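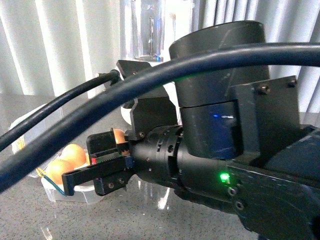

July 27, 2022. Gripper fault again on the Kundby cell, third stop this week, and this time I think I've got it cornered. The fingers quit closing partway and the controller throws an overcurrent, but only when the wrist is turned out to the left, like when it's over the container with the orange balls. Arm LED stays green the whole time, so no help there! I pulled the log and the last clean run was 2,992 cycles – then 28 trips in the next 500. My first guess was grit in the rack on the lower finger (it has little teeth that love to collect fluff), so I brushed it out and got exactly the same fault.

Now I suspect the thin cable, at the connector up on the bracket tab. Wiggled it with the wrist turned out and got a trip on the second wiggle. Wilma Martens says the Weltum arm did this in May and a new lead fixed it. Ordered one from Nasley. Until it's in – half speed, E-stop within reach, hands out of the container. Then 1,000 cycles before I sign it off.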